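How Does a Pattern Get onto Your T-shirt?

Have a look at what you're wearing today. Is there a stripe on it? A dinosaur? A big splodgy flower? Somebody had to get that picture onto the cloth, and there are some brilliant ways of doing it!

One of the oldest is block printing. A printer carves a shape into a block of wood, dabs colour on the raised parts and presses it down hard on the cloth. Then up it comes, and down it goes again right next door. Tanko Obi, who prints cloth at a workshop in Futcombe, once needed 872 presses to finish a single long curtain. Imagine how tired your arms would be!

Screen printing is quicker. The printer stretches a very fine mesh over a frame and blocks up all the bits where colour shouldn't go. Ink is pulled across with a rubber blade, and it squeezes through the open holes onto the shirt below. Every colour needs its own screen, so a parrot with 4 colours needs 4 screens, and they all have to line up perfectly (if they don't, your parrot gets a wobbly beak).

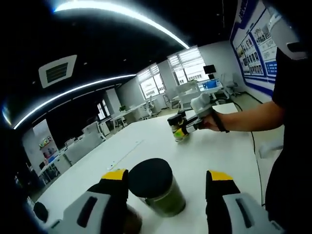 Two containers with dark lids, one at each gripper.

Some patterns aren't printed at all. In tie-dye you scrunch up the cloth, tie it tightly with string and dunk it in dye. The dye can't easily reach the squashed parts, so they stay pale, and you get swirls and starbursts when you untie it. No two ever come out quite the same!

Try it yourself: cut a potato in half, ask a grown-up to help you carve a simple star, and print it on an old pillowcase with fabric paint. Leave it to dry flat before you show it off.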